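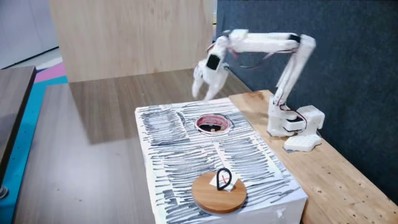
The Loop and the Hole

The white arm over the striped box. The dark loop stands on its square of paper with the red X, on the round wooden disc, and the hole with the reddish-pink rim is farther back in the same surface.
Setup: Siiri Mockus. Text: Yamuna Sastry.

Introduction

Welcome to the gallery page of the Loseo study. We work at the Henddale laboratory on a small question with a printed arm: can a robot learn to put an object into a hole when the surface around the hole is difficult to look at? The task is easy to say. The arm must take the loop from the disc, carry it over the hole and let it fall. A person does it without thinking, and a child of two can do it also.

The page is meant for visitors, students and colleagues who asked us how the work looks in daily life. The full method is in our report, and you can ask Ilona Vörös for a copy. The notes below follow the order of a normal working day.

The striped cover

The box is covered with white paper, and the paper is filled with strokes of black and gray marker. We draw these strokes by hand. In the first months we printed a regular pattern, but the learning program became used to the pattern very quickly, and then it failed when we changed the sheet. Strokes made by hand are never equal, so each new cover is a new problem for it.

Trinidad Pacheco draws the best covers. She says that one must not be careful, and for most of us this is more difficult than it sounds.

The loop

We chose the teardrop shape after a long discussion. A ball rolls away and a cube is too kind to the gripper. The loop can be held from several sides, but only some of these are good for letting it fall straight. If the fingers take it badly, the pointed end catches on the rim and the loop stays there, half in and half out. We count this as a failure, even if it falls in later by itself when somebody walks past the bench.

The disc and the paper with the X

At the beginning of every trial the loop is placed by a person on the X. The paper square is not glued to the disc, and we change it when it has become dirty. The disc itself can be moved between trials. There are eight starting places for it on the box, and the order in which we use them is drawn by lot in the morning. The person who places the loop must take the hand away and press the key, and may not help afterwards in any way.

The hole

The rim has a clear colour of its own, and some visitors tell us this makes the task too easy. It was our own worry also. For this reason we made a second set of trials with the rim covered in the same marker strokes as the paper. The results of the two sets are given separately in the report and should not be added together.

The arm

All the white parts come from our own printer, and when one breaks we print it again during the night. The design started from drawings by Ignacio Rosenthal, who was with us as a guest from Sarmiento and still answers our letters when a joint makes a strange noise. The wires are red and they run outside along the arm. It would look nicer if they were inside, but we open the joints so often that it would cost us a lot of time.

The arm is not very precise. When you send it to the same point again and again, it arrives each time a little differently. For our question this is welcome, as the program has to look where it is and correct itself, and it cannot simply repeat a movement from memory.

The teaching

Before the arm works alone, it is shown the task. We gave it 70 demonstrations, all made by the same person (Siiri) so that the style is the same from the first to the last. She moves the arm with a hand controller called Tullico, which was built in our workshop. The demonstrations took place with a plain white cover on the box. The striped cover was kept away from the arm until the testing began.

The testing

In total the arm made 1307 trials. A trial ends when the loop is in the hole, when it has fallen somewhere else, or when the time is over. Everything is written in the log, including the trials that we stopped ourselves. In the first version of the report we had left those out, and a reader from another group asked politely where they were. They are now back in the tables.

What we have found

With the plain cover, the arm finds the hole well and most failures come from the grip. With the striped cover the picture changes. The grip stays the same, but the arm often stops too early, over a place where the strokes are very dense and dark. It seems to take this dark place for the hole. When we let the program compare two views, one from before the arm moves and one from above the box, this mistake becomes rare.

We do not claim that the same is true for other objects. Flat things, such as coins, behave in a different way and we have only begun with them.

What did not work

We tried to teach the arm with the striped cover from the start. It learned more slowly, and at the end it was not better than the arm which had seen only the plain cover. We do not understand this yet. Ilona thinks that the covers used for teaching were too similar to each other. Trinidad, who drew them, does not agree. A new set, drawn by several people, is planned for August.

Visiting

The bench can be seen on Tuesday afternoons when the trials are running. Please write to Yamuna Sastry before you come, and please do not lean on the bench, because the arm stands on it and every small movement is recorded. Photographs are allowed without flash. Visitors who wish to draw a cover for the box are very welcome, and markers are provided.

Thanks

We thank the workshop at Henddale for the many repairs, and our colleagues at Sarmiento for reading the draft. Questions about the logs should be sent to Siiri Mockus, who will also send you the list of starting places if you want to repeat the study with your own arm.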